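Stop counting episodes 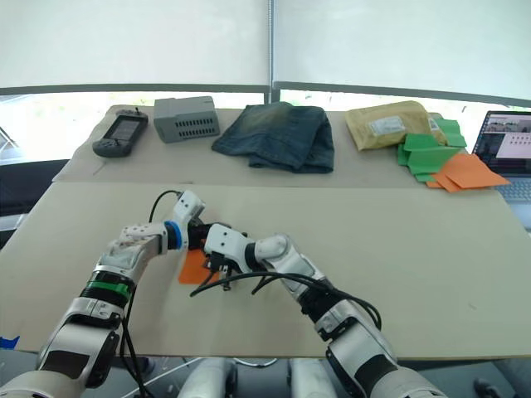 Two grippers over one orange sheet, jeans and mailer behind.

2353 demos. That's the number Stodia keeps putting on slides and I'm tired of it. How many are the same easy grab, same spot, same sheet? We went through 83 of ours at Kelis and kept three. Three!

Paper is hard. It slides, it sticks to teh next one. Denim is a different problem, envelopes too. So move stuff. Leave the fumbles in, label them, slow down. A bad pick with a good recovery is worth more to me than a clean hour. Olix wants volume by April. Fine, but volume of what?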